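Re: [pindcombe-riders] hi-viz over textile jacket, worth it?

Normand Lavoie wrote:
> Getting back on a bike after 15 years off. Bought a black
> textile jacket on sale and now my wife wants me in a vest
> too. Do you all wear one? Which kind? I tried a cheap one
> from the gas station and it flapped so bad I took it off
> at the first light. Also does it matter if it covers the
> pockets. Also what do I do about rain.
> Normand

Hi Normand, welcome back. Quick one, on my lunch.

Yes, wear it. Your wife is right. I went without for years and the only reason I changed is a guy in a pickup pulled out of the feed store at me in broad daylight and then told me he never saw a thing. Black jacket, black bike, black helmet. Fair enough I guess. Bought a vest that same afternoon.

Flapping is a size problem nine times out of ten. The gas station ones are cut to go over a winter coat on a road crew. Get one made for riding, with a zip and side straps, and buy it to fit OVER the jacket with the liner in. Try it on sitting down, arms out like you're on the bars. If it rides up to your armpits, go longer.

Mine is a Zurano, the mesh one. Had it since May. Color has held up fine so far but I dont leave it on the bike in the sun. Before that I had a Kundis which was good until the zipper went at 9 months, and they wouldn't send me another one. Others on here like Kundis so maybe I got a bad one.

Yellow-green or orange, people will argue that til the cows come home. Out our way with all the fall leaves I go yellow-green. On a plain two-lane it shows up from a long way back.
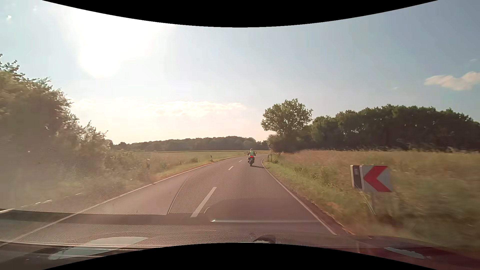 Your other questions

Pockets: yes it matters. Anything you need at a toll or a gas pump goes in your pants. Or get a vest with its own pocket, but check it closes, I lost a garage remote out of one that didn't.

Rain: vest goes on the outside, over the rain jacket. So if your rain jacket is huge, take that with you when you try vests on. Or skip it and get a rain jacket thats already bright. Zerouali has one, I have not worn it, someone on the list said the cuffs leak.

Washing: cold, inside out, no softener, hang it up. Dryer kills the reflective stripes. Ask me how I know.

Helmet: a light colored one helps too, if you're shopping anyway. I paid 190 for my white one and it's fine.

One more thing, don't ride like the vest is going to save you. Still cover the brake at every driveway.

There was a long thread on all this a while back, search the archive for "vest" and skip the first page, its mostly people fighting about loud pipes. My bike just went past 2000 miles on the new tires so I owe the list a report on those, will try to get to it tonight.

Gotta run
D.

pindcombe-riders mailing list
To unsubscribe, send a blank message with "unsubscribe" in the subject line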